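Ehlers Opens Sign-Up for Shared Drying Rooms at Flotside

FLOTSIDE, 4/12/24 - Ehlers, which manages the Uvden apartments, will open two shared drying rooms for residents in July. Sign-up starts today at the front office.

The rooms are on the ground floor and replace the old bike storage. Each will be open from 8 a.m. and can be booked up to seven days ahead.
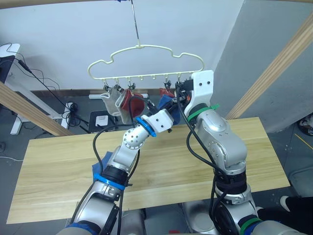
What It Costs

Use of the rooms is included in the rent. Residents bring their own hangers and clips - detergent is not supplied.
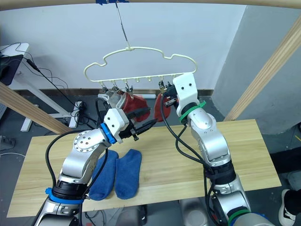
Bookings run for two hours and can be extended if the next slot is free. Items left overnight will be moved to a shelf by the door.

Fellow, the residents' newsletter, will print the full rules in its next issue. 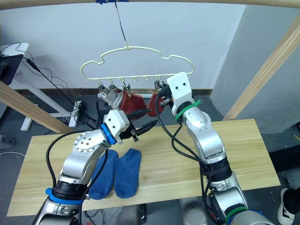
Socks clipped to a hanger with a wavy top.

Contact: Ehlers front office, Uvden, Flotside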